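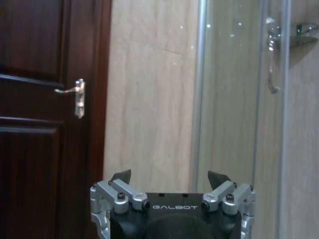 I have lived with my bathroom for eight years and only this fall did I start to like it. For ages I blamed the door. It's so dark, all that reddish-brown wood right up against pale beige, and I had a color card from Pärn taped to the mirror for months. Then Kinga Oláh came over, looked at the silver lever on it and told me to put the paint away. So I did!

What needed help was the laundry situation — towels on the floor, washcloths draped over everything.
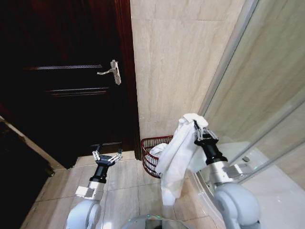

The red wire basket, in its corner by the door.

I love this basket. It weighs nothing and I can grab it on my way out the door. Kinga wanted me to get something beige. No thank you.
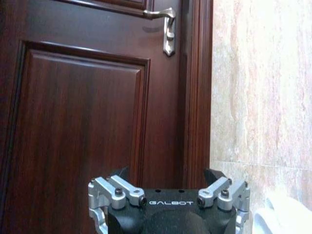 Dark varnish and a silver handle, both staying.

The wood gets a soft dry cloth and 30 seconds of my time, usually in November when I remember — I rub along the grooves of the molding, where the dust sits.

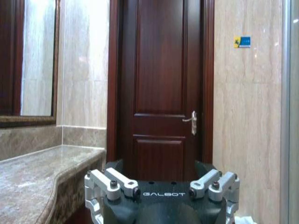
Mirror frame and door, a good match.

Next up is the counter. I've promised myself one soap and one cup on that granite, and we'll see how long it lasts.

Last updated: November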